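Imprimer | Envoyer par e-mail

Rubrique : Argent du ménage › Factures et budget

Contester une régularisation d'électricité sans y passer l'été

Par Nadège Huet, 30 août 2024

Une régularisation de 279 euros est tombée en août chez un lecteur, Higinio Galindo, qui payait pourtant ses mensualités sans retard. Le service client lui a parlé de « hausse des usages ». Peut-être. Je me méfie des explications qui tiennent en trois mots, et avant de payer je reprends toujours la facture depuis le début.

1. Relevez votre compteur vous-même, et gardez une photo de l'index. Comparez-le à celui de la facture. Si la mention « estimé » figure à côté du chiffre, vous ne payez pas encore une consommation, vous payez une supposition.

2. Séparez l'abonnement du prix du kilowattheure. Les courriers commerciaux mélangent volontiers les deux – une remise sur l'un peut très bien cacher une hausse de l'autre.

3. Cherchez les options. Chez Galindo, une « assistance sérénité » courait depuis des mois, sans qu'il se rappelle l'avoir demandée. Une fois l'index corrigé et l'option retirée, il restait 201 euros à payer. C'est mieux, ce n'est pas un cadeau.

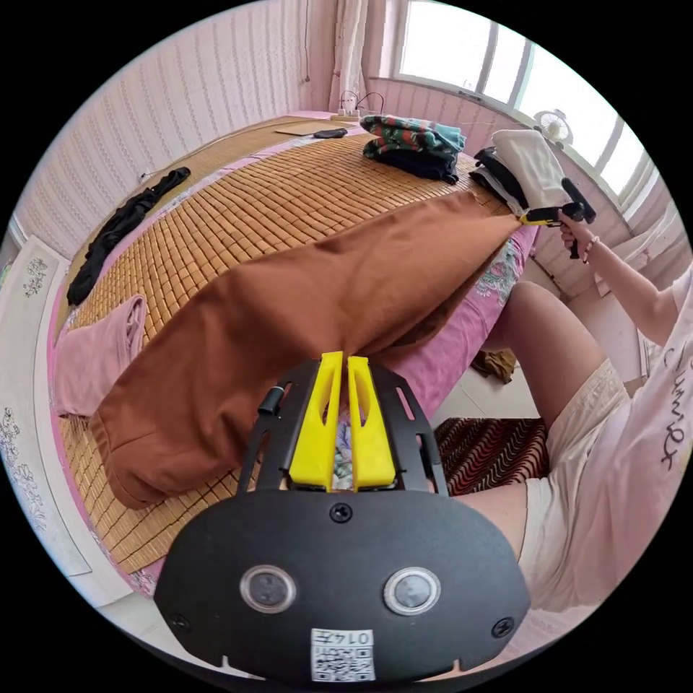
4. Écrivez, ne téléphonez pas. Un conseiller aimable peut vous promettre beaucoup de choses dont il ne restera aucune trace. Votre courrier doit contenir le numéro de contrat, l'index relevé, la date du relevé et la somme contestée. Dix lignes suffisent.

5. Demandez un échéancier pour la part que vous ne contestez pas. Galindo a proposé 40 euros par mois, et le fournisseur a fini par accepter. Ne suspendez pas le prélèvement de votre propre chef : les relances partent vite, les excuses beaucoup moins.

Reste la tentation du comparateur. J'ai essayé celui de Brophy, puis celui de Ralov : mêmes données, deux « meilleures offres » différentes. Regardez qui rémunère le site, souvent précisé tout en bas, et refaites le calcul avec votre consommation annuelle réelle. Quant aux prix « bloqués », lisez ce qui est bloqué au juste. Les taxes le sont rarement.

Imprimer | Envoyer par e-mail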